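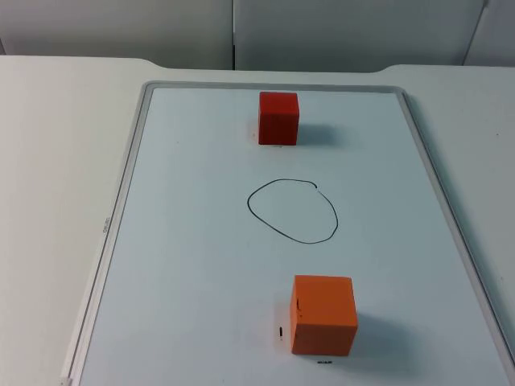
Photo: Theerawat Kamolrat / Jundbridge

Trarau: Frequently Asked Questions

These are the questions we receive most often about Trarau, our method for teaching a robot arm to build a small stack in a place which a person has marked by hand. The answers were written by the Jundbridge group in Sterkville. If your question is missing, please write to Keir Gourlay.

What is the task?

The robot has to pick up the orange cube, put it inside a closed or nearly closed line drawn on a whiteboard, and then put the red cube on top of it. The cubes start outside the line. No coordinates are given to the robot. It has only its camera pictures and the positions of its own joints.

Why do you draw the goal by hand?

In our earlier work the goal was a printed square, always the same size. The policy learned the square very well and it was lost when we changed anything. A line drawn by a person is different every time. It can be fat at one end, and the pen does not always come back to the point where it began. We wanted a method that accepts this.

Does the line have to be closed?

No. A small gap is fine. When the gap is large, the robot sometimes treats the line as two separate strokes and stops to wait. We have not solved this yet.

How does the method work?

Trarau has two parts. The first part looks at the picture from the fixed camera and makes a soft map of where the goal area is. The second part is the policy. It receives this map together with the wrist pictures and gives the next short piece of motion. The two parts are trained together in the last stage, but the map is first trained alone. Magnus Skinner tried to skip the first training, and the map then became almost the same for every drawing.

How do you decide that a trial is a success? 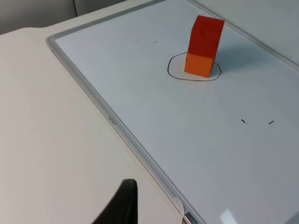
We use three conditions. The orange cube must be under the red one, the stack must stand by itself after the gripper has opened, and the base must not be over the line. Touching the inner side of the line is allowed. A person looks at the last picture of each trial and decides. For the difficult cases a second person looks too, and if they disagree we count the trial as a failure.

We do not give points for a straight stack. If the red cube is turned a little against the orange one, it is still a success.

What were the results?

We ran 57 trials with drawings that were not used in training. The robot failed in seven of them. Most of these failures came in the second half of the task: the orange cube was placed correctly, but the red cube was released too early and it slid off. Terence Bloxham has made a list of all failures with the time when the error began, and you can ask him for it.

Is this better than your older method?

On printed squares, the older method is still slightly better. On drawn lines it is much worse, and we stopped testing it after one afternoon. We prefer to say it clearly: if your goal area never changes, you do not need Trarau.

Do other marks on the board disturb the robot?

Short strokes usually do not. We use them ourselves to note start positions, and we also leave them on the board during trials. Long strokes near the goal can be a problem, especially if they cross the line. Old ink that was badly wiped had less effect than we expected.

Which robot and gripper do I need? 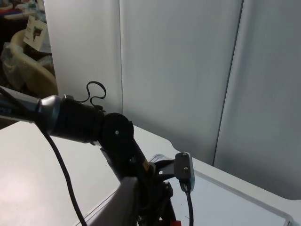
Jundbridge Notes, Vol. 2, Issue 7

The method does not depend on one model of arm. You need a gripper that can open wider than your cube, one camera at the wrist and one fixed camera that sees the complete goal area. Please check that the cables have enough free length before the wrist turns fully to one side. A cable that pulls on the wrist camera moves the view a little, and such a small shift was enough to spoil a whole morning of our data.

Can I use other objects?

We have tried it only with cubes. Angus Morrison wants to begin with cylinders in April. They can roll, so the rule for "inside the line" must be written again.

What is Wan?

Wan is the small program we use for recording demonstrations. It saves both camera views and the joint positions with one common clock. You can train Trarau without it if your own recordings have matching times for all streams.

How should I record the demonstrations?

Move slowly near the release, and do not correct the cube after it has been let go. Draw a new line often. We also ask that different people do the drawing – one person alone tends to make the same shape again and again, even when trying not to.

Can I visit the lab?

Yes, on Monday, but please write first. The setup is often in use.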